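ok thread on the Godoy franchise thing bc people keep asking me in DMs and I can't type it out 14 more times

we are signing. second location. Voltosgate, the old shoe store next to the pharmacy. keys in January if the landlord gets his paperwork together

18 replies · 41 likes

for anyone new here, Godoy is a sandwich and soup counter. small chain, mostly strip malls. I've run the Wisura one since before it had a real sign

what changed: last year was our best year so far. catering did it. office lunches mostly, plus a dental place that orders the same trays every month and never changes a thing, bless them

so corporate came to us, not the other way round. they want the new format in Voltosgate, smaller kitchen, pickup shelf up front, 35 seats

I said no at first. Wisura still needed me every day back then. still kind of does

money question, since it's most of my inbox. not posting the number. bank covers part, we cover part, and the franchise fee got lowered for a second unit. read your agreement before you ask for that, mine had it in there the whole time and I missed it

6 replies · 22 likes

lease took longer than the loan. grease trap, whose job is the grease trap, three rounds of emails on the grease trap. landlord's paying. get it in writting

also picking out stuff for the waiting corner by the register, the fun part

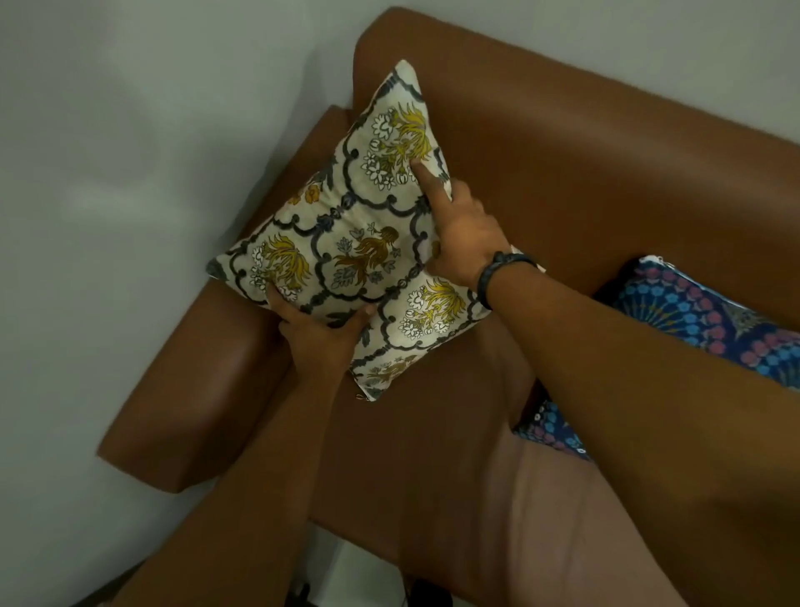

brown leather chair + square cushion. opinions welcome

9 replies · 57 likes

ordering system. we're moving both stores to Zoltex. old one dropped catering orders twice in the same week and I had to drive soup across town myself. done with it

training starts on the slow shift, 2 pm, after the lunch rush. if you work for me and you're reading this yes it's paid

hiring: 2 shift leads for Voltosgate, then counter people closer to opening. leads train at Wisura first. experience nice but I'd take somebody who shows up over somebody with a resume

benefits question, yes for full time, details at the interview

menu stays the same except breakfast. Voltosgate gets breakfast, Wisura doesnt, sorry Wisura. the kitchen can't do eggs and lunch prep at once, we tried it

no the chicken rice soup isn't going anywhere

opening date when I have one. permits first. will add to this thread

12 replies · 33 likes
2 min read
Last updated 4:10 pm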